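February, a little past 11 at night

I was going to write about the boiler tonight but the boiler can wait, it's been making that noise for two winters. What I want to get down is the towels, because my head is full of towels and I won't sleep until I've emptied it.

So the background, for me when I read this back and have forgotten. Trikimby does the washing for hotels and a few restaurants, and I've been there long enough to fold in my sleep (I have been told I do). For months there's been talk on the floor that folding is next. The washers load themselves more or less, the big Kjærgaard ironer eats flat sheets all day without complaining, and so everybody assumes the small stuff is only a matter of time. Napkins, tea towels, pillowcases. All the fiddly things. I've been on the side of "not in my lifetime" and I've been pretty loud about it at lunch, I'll admit.

Today I got to stay and look properly instead of catching bits on my way to the break room. And I'm less sure of myself than I was this morning, which annoys me!

The part I'd been wrong about is where the hard bit is. I always figured it was the fold, the nice square corners, all that. But a fold is easy once you've got hold of the cloth. It's getting hold of it. I pick up an edge maybe a thousand times a shift (the tally on my station said 1027 pieces when I clocked out, so more than a thousand) and I have never once thought about how. My fingers just go and find the hem. They know a hem from a crease without asking me. A machine has to work out that this line is the edge and that line is a wrinkle, and then it has to come down in the right place and close on one layer and not three.

And then there it was with the tips shut on a skinny little bit of edge, right where the white cloth meets the blue. I don't know that I'd have picked that spot. I'd have gone for a corner like a normal person. But it was a proper pinch, a small one, the way my grandmother used to pick lint off my coat.
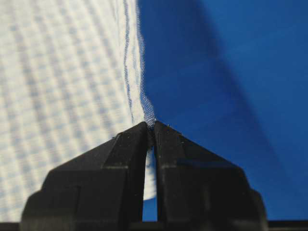
What I think tonight, and may not think tomorrow

I'll put down both sides because otherwise I'll only remember the one that suits me.

For the machine: that hem is thin, almost like netting, and thin stuff is miserable even for people. New starters grab a whole handful and then shake it out and start over. White with a faint check is no fun either when you're hunting for the edge, everything swims after a few hours. Stitching helps, I run my thumb along the stitching without knowing I'm doing it, and I suppose if you've got a camera you could follow a line of blue thread just as well as I follow it by feel. I hadn't considered that. I went in thinking it was all about touch.

Against it: holding an edge isn't folding a towel. I kept saying this on the drive home, out loud, to the windshield. Getting a good grip is one thing and getting a tidy stack by the end of the day is another, and in between there's the flop, the static, the one that comes out of the dryer inside another one, the napkin with gum on it. Our target is 516 an hour on tea towels when we're short-handed, and I've seen it done with the radio on and a full argument going about parking. Show me that and I'll bring the doughnuts.

Somebody on the late shift had a Vimar brochure open last week, all gleaming white rooms and one perfect towel on a table. Who has one towel? I have 50 in a cage and they're all twisted round each other like noodles. Start from the cage, is what I'd say if they ever asked.

At home it's the same question only smaller. I stood over my own basket tonight trying to watch my hands. Couldn't fold a thing! The minute I paid attention I was all thumbs, I dropped the same pillowcase twice. I'd pay good money for something that did socks, and I'd pay it gladly, but I'd want it to do the fitted sheet too, and I don't believe anyone will ever crack the fitted sheet – I barely believe in it myself.

Tomorrow I'm on the early, so bed. Remember to ask whether the Venex order goes out rolled or flat, and take the good scissors back.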